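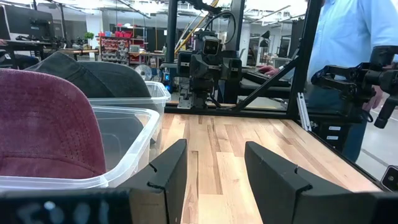
Home Organization and Textile Care, evening course
Handout 7: Caps, pouches and other soft things
Teacher: Aarti Semwal
4 Dec 2025

Please bring this handout again in February, when we do the wardrobe unit. The page numbers refer to the course reader.

1. What we mean by a soft thing

In the last handout we worked with plates, jars and boxes. These things keep their form when you put them down. A cap does not always do this. The crown can fall in, the visor can bend, and the same cap takes a different amount of space each time you store it. A soft pouch is similar, but it has one more difficulty: it can be open or closed, and when it is open it wants to take in other small things.

For this course we divide soft things in two groups.

Shaped soft things: baseball caps, sun hats, slippers, padded bags. They have a form which somebody made on purpose, and we try to keep it.

Flat soft things: T-shirts, scarves, dish towels. They have no form of their own, so we give them one by folding.

Most mistakes at home come from treating the first group like the second. A cap folded in half and pushed in a drawer will fit there very well, but after one winter it has a line across the crown, and this line is difficult to remove.

2. Caps in open bins

Clear plastic bins without a lid are our standard for caps. You see the color from outside and you do not need a label. One bin for each person in the house is a good start. If a person has many caps, divide by use (work, sport, garden) and not by color.

Put the cap in with the crown up. The rim of the bin should not press on the visor. When the bin is too small, the cap will lie half over the rim, and then it is easily pulled down by a sleeve. In this case change the bin, do not bend the cap.

Caps with ventilation holes can be stored together with light things on top. Caps without holes need more air, especially after sport. Let them dry outside of the bin for one night.

A faded cap is not a dirty cap. Several students last year washed old caps many times because the crown looked uneven in color. The sun did this, and soap does not bring it back. Look first at the inside band. If the band is clean, leave the cap alone.

3. Washing (short version, the long one is in the reader)

Use lukewarm water, a small amount of mild soap and a soft brush. Clean the band first, then the crown. Do not twist. Put a small towel inside the crown and let it dry on a table, away from the heater. Dark red and maroon fabric should be washed alone the first 2 times, as the color can go into the water.

Some older caps have cardboard in the visor. Press it gently between two fingers near the edge. If it feels like paper, clean only with a damp cloth.

4. Pouches and soft containers

A soft container with a wide opening is useful on the table, and less useful in a cupboard. On the table it collects what you have in your hands during tidying: clips, receipts, a key. This is good, but only when it is emptied the same day. We call it a "day pouch" in this course.

Rules for the day pouch:
Stand it with the opening toward you, so you can look inside without lifting it.
Hold it by the wall, with one finger inside and one outside -- if you pull only at the rim, the rim becomes long and the pouch does not stand anymore.
Before you store it, put your hand in and feel the bottom. Paper likes to stay there.
Store it empty. A full pouch in a cupboard is only a small drawer which you forget.
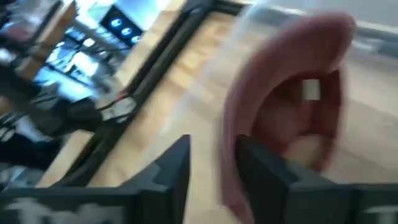

Rekha Kanaujia wrote after the last class that she does not agree with the rule about storing empty. In her house the pouches hang behind the door with the things inside, one for the pharmacy and one for sewing, and "if I empty them every evening I must fill them every morning, and for what?" She asked me to put this in the handout, and I think it is a fair point. The rule is for the day pouch, which has mixed contents. A pouch with one fixed purpose may stay full, but then please give it a fixed place also.

5. Exercise for home

Choose one shelf or one drawer with soft things. Take everything out and make the two groups from section 1. Write down which things you had to think about -- these are the interesting ones for our discussion. Half a page is enough.

Nisha Kandpal and Jaime Valente still have to show their shelf from the last exercise. You can do both on the same evening.

Reader: pages on hats and bags, also the table of fabrics at the end.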